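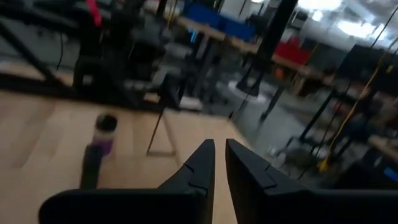 Jornada de puertas abiertas de Kragh: reseña de la pinza Mikberg

4 dic 2022

Fui a la demostración que Kragh organizó en su taller para enseñar la pinza Mikberg, la de dos dedos que sustituye a la antigua Zomen. Nos repartieron en turnos de 40 minutos. El nuestro lo llevó Þórey Norðdahl, que contestó a casi todo y reconoció lo que no sabía.

La pinza admite piezas de hasta 500 gramos. Los dedos se cambian con 4 tornillos y una llave normal, sin desmontar la muñeca. En la Zomen había que soltar también el conector, y en mi taller eso suponía parar media mañana. El programa de control, Altar, sigue siendo lento al arrancar y los menús están solo en inglés. 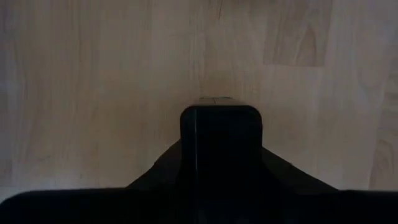 La aproximación a la mesa era lo que más me interesaba, porque trabajamos con listones finos. Altar permite fijar una altura mínima y reducir la velocidad en el último tramo. Pregunté por el contraste: con unos dedos de negro mate sobre madera tan clara, la silueta se distingue bien en la cámara de muñeca, pero de cerca la veta sale borrosa. Para buscar un nudo o una marca pequeña yo añadiría una segunda cámara fija.

El ruido es aceptable y se puede hablar al lado. El manual tiene 141 páginas y dedica muy pocas a la calibración, que es donde más ayuda hace falta. Tampoco nos dieron precio cerrado de los dedos de repuesto.

Para piezas ligeras y series cortas me parece una buena compra. Quien tenga ya una Zomen de septiembre puede conservar el soporte, según Kragh, y cambiar solo la pinza y el cable.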